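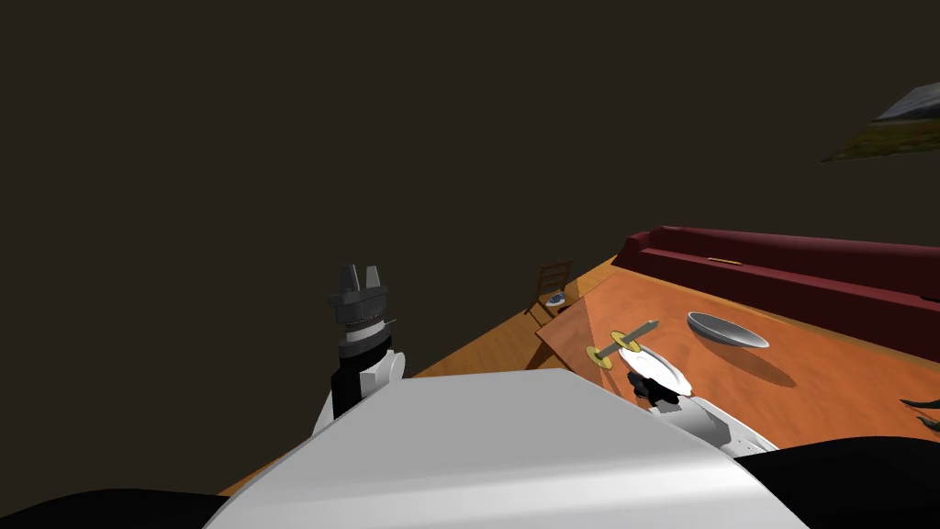
December 30, 2020
Workshop notebook, posted by the bench

Print this page | E-mail this page

Right, the Ulex dye trials, before I forget everything over the holiday. The gorse flowers I froze in spring finally went in the pot, and I've got a proper run of yellows out of them (hooray!). I was after something to sit next to a cool neutral, and the smooth light grey with black beside it down at the bottom is pretty much the pairing I have in mind for the plain stripes, with the gorse yellow as a thin line between. On my screen it's a touch colder than our undyed Malik yarn, so I may need to dip that in a weak iron bath first.

Anyway, the pot. Alum mordant the night before, then flowers in at 60 degrees and held there, or as near as the old hob will let me. It wandered. I caught it simmering once and fished the first skein out in a panic, and that one has come out a bit mustardy, though I quite like it. Skein 2 went in after it had calmed down and is much clearer, more like good butter. The Bratik wool takes the colour faster than the Malik, same as it did with the onion skins, and it felts if you so much as look at it, so no poking!

Total weight of fibre over all the baths was 1662 grams, wet flowers not included (I forgot to weigh the last bag, sorry). Some 9 skeins are good enough to weave with. The rest can be overdyed with indigo and turned into greens for the Taltorov blanket, which was wanting a mossy border anyway.

Exhaust bath is in the lidded bucket under the sink. Please don't tip it away, I want one more pale one out of it in January. Light test strips are taped to the south window, half covered with card.

Still to do: wash the muslin bags, buy alum, find the good thermometer.

Recent entries
Onion skins, second go
Iron bath: how weak is weak?
Re-threading the big loom
Moth traps and where they are

Print | E-mail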